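Wrist camera only vs. wrist + side camera for single cube grasp

Plarar
Posted Friday, 14:20

Hello all. I want to share a result and ask if my reading of it is correct.

I trained two policies with the same demonstrations, 137 of them, all one cube on a light table. Policy A sees only the wrist camera. Policy B sees wrist and side camera. I ran 708 trials in total, half for each. Policy A was better, and most of the difference comes from trials where the cube is rotated relative to the fingers.
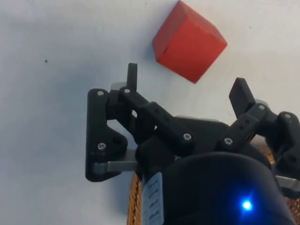
Wrist view, cube turned diagonally, fingers open. No contact.

My explanation is that the side camera gives B a shortcut. It learns the position of the cube well, but it does not care enough about the angle. So it closes on the corners and the cube slips out.

Hakim_w
Posted Friday, 15:02

Nice work, but I do not agree with the explanation. 137 demos is small for two camera inputs. B has more to learn from the same data. Did you try B with more demos before you blame the side view?

Plarar
Posted Friday, 15:31

Not yet. I can collect 40 more this evening, all with rotated cube.

Flonar
Posted Friday, 16:10

Please don't add only rotated ones, then you change 2 things at the same time. Keep the same mix of angles as before.

Also, how many seeds? If it is one seed per policy, I would not believe any difference yet.

Plarar
Posted Friday, 16:18

One seed, I must admit. You are right about the mix, I will keep it the same.

Prundov
Posted Friday, 17:45

I will defend the original post a little. We saw the same thing with our blocks in May, and more demos did not close the gap. Blacking out the side camera at random during training helped us much more.

Hakim_w
Posted Friday, 18:03

Prundov, did you compare the same number of training steps? Without this it is hard to say.

Prundov
Posted Friday, 18:20

Same steps, yes. I will look for the config and put it in this thread.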